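Endier lança linha de sabonetes e champôs em barra, e eu estou que não me aguento

Tempo de leitura: 3 min
18 partilhas · 3 comentários

Durkbridge, 2020-10-20. Chamo-me Yetunde Afolabi, fundei a Endier na cozinha da minha tia e hoje tenho finalmente uma novidade para vos contar: a nossa primeira linha completa de banho em barra já está à venda! São sete produtos, todos feitos na nossa oficina de Durkbridge, e andamos a trabalhar neles desde fevereiro (com muitas tardes a cheirar a alecrim e uma panela que nunca mais foi a mesma).

A linha chama-se Shehu, o nome da rua onde cresci, e tem quatro sabonetes, dois champôs e um condicionador. Os sabonetes são de aveia, de alecrim com limão, de karité e um sem perfume nenhum, que foi o mais pedido pelas clientes de pele sensível. Os champôs dividem-se entre cabelo seco e cabelo oleoso. O condicionador serve para os dois, e confesso que foi o que me deu mais dores de cabeça: as primeiras versões desfaziam-se na mão, outras ficavam tão duras que mais pareciam giz.

Muita gente me escreve a dizer que gosta da ideia das barras mas tem medo da papa que fica no lavatório. Percebo perfeitamente, também já passei por isso! Por essa razão curamos cada sabonete durante 40 dias antes de o embrulhar, o que deixa a barra mais firme. E cada caixa traz um folheto pequenino com os cuidados do dia a dia, escrito por mim e corrigido pela minha irmã, que não me deixa passar uma vírgula. 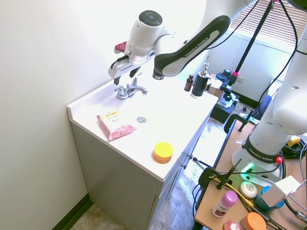
Como se guarda uma barra entre utilizações?
Numa saboneteira com furos ou ranhuras, longe do jato da torneira, para a água escorrer e o sabonete secar ao ar. Se tiverem duas barras, vão alternando, que assim cada uma descansa um dia.

Quanto às embalagens, saímos do plástico e passámos para papel encerado e cartão. A impressão ficou a cargo da Cletel, uma gráfica aqui da terra que teve uma paciência infinita comigo e com os meus verdes (pedi três tons diferentes e acabei por voltar ao primeiro). Cada barra pesa 70 gramas e cabe bem na mão, até na dos mais pequenos.

A linha Shehu está disponível na nossa loja de Durkbridge e por encomenda, à unidade ou em caixa com os sete produtos. Quem comprar a caixa leva também uma saboneteira de barro. As lojas que queiram revender podem pedir-nos amostras e tabela de preços, respondo eu própria às mensagens, normalmente à noite, com uma chávena de chá ao lado.

Contacto para a imprensa: Yetunde Afolabi, Endier, Durkbridge.

Comentários (3)

Graça M.
Já experimentei o de aveia na loja e adorei. Vão ter tamanho de viagem?

Tó
O champô para cabelo oleoso serve para barba? Pergunto a sério.

Lurdes P.
Parabéns, Yetunde! Guarda-me uma caixa, passo aí quando sair do trabalho.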